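Appel à participation : opérateurs et opératrices de préparation de commandes, site de Cavau

La société Dustness prépare l'arrivée de bras automatisés dans son entrepôt de Cavau. Les premiers postes changeront en avril. Avant cette date, nous cherchons 30 personnes qui travaillent déjà à la préparation ou à l'emballage, pour essayer avec nous la nouvelle organisation.

Les participants suivront des séances sur simulateur, dans notre salle de formation Kuslow. Ils apprendront à surveiller la pince, à reprendre la main en cas d'arrêt et à noter ce qui gêne leur travail. Aucune connaissance en informatique n'est demandée.
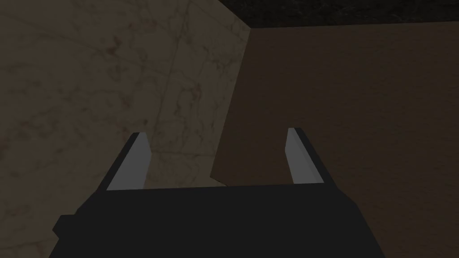
Vue de simulation : la pince ouverte, sans objet entre les doigts.

Nous voulons aussi entendre vos remarques sur le métier. Le port de charges va diminuer, mais la surveillance d'un écran fatigue d'une autre manière, et le rythme des pauses est encore à discuter. Vos réponses resteront anonymes et ne seront pas transmises à votre responsable.

Conditions : avoir 2 ans d'expérience en entrepôt, lire le français, être disponible 80 heures au total. Les heures sont prises sur le temps de travail. Une indemnité de 355 euros est versée à la fin du parcours.

Les candidatures sont reçues à l'accueil du bâtiment Xolalpa jusqu'au 16 novembre 2024. Merci d'indiquer votre poste actuel et vos horaires.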